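Curtains, round two

17 July 2022

Okay, so I finally gave in and bought blackout curtains for the bedroom! If you've been reading for a while you know I've been whining about the streetlight outside my window since we moved to Ruston (and the sun, which in July comes up at an hour I consider rude). A bunch of you asked how it went after my last post, so let's talk about dark fabric.
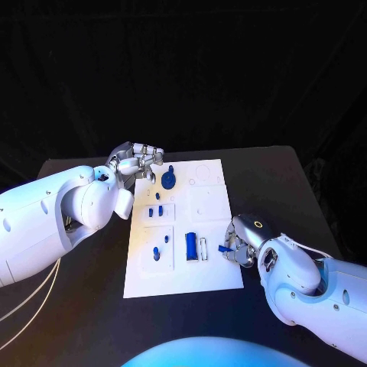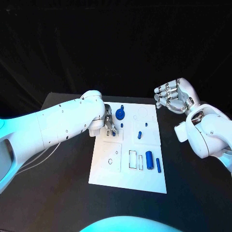 Black curtain, dark table, and everything white really pops.

First thing I learned is that "blackout" on a label can mean pretty much anything. My first pair came from Gedholm and I was so excited that I hung them the same night. They were gorgeous, a deep navy, and the next morning I could have read a book in there. Light came right through the weave and poured in along both sides. Back they went.

The second pair I ordered from Utinari, in plain black this time, and they're lined. You can feel the difference the second you pick them up. They weigh a ton! The bracket on the left side pulled out of the drywall the first evening, so please, please use anchors. I had a whole bag of them in the kitchen drawer and was too lazy to walk down the hall.

Then there's the width. I measured my window, bought curtains to match my window, and felt very grown up about it. Nope. You want them a lot wider than the glass so they still hang in folds when they're closed, and you want the rod to stick out past the trim. I ended up going 11 inches past on each side and the glow on the walls is almost gone. There's still a stripe of light across the ceiling from the top, and I'm thinking about one of those rods that bends back to the wall at the ends.

Oh, and wrinkles. Mine came out of the bag looking like a road map. I tried the shower steam trick (did nothing), then a warm iron on the back with a dish towel in between, and that took me most of a movie but they look nice now. Don't iron the lining directly. I have a shiny patch down near the hem that I've hidden behind the nightstand.

Also, black shows everything. Cat hair, dust, a mystery smear of something at toddler height. I run a lint roller over them every couple of weeks and call it good. If you have a light-colored cat, maybe go with gray?

Money stuff, for those who asked: I'd gotten a quote from Ogunleye for custom ones and it was over 300 dollars for a single window, which made me laugh out loud in the store. The lovely lady did give me 15 minutes of free advice on hem length, though, and she was right that they should just kiss the floor.

The living room is next, but not until November when the sales start. I'm leaning toward a rusty orange in there and my husband is leaning toward leaving it alone. If you've got a wraparound rod you like, tell me which one in the comments!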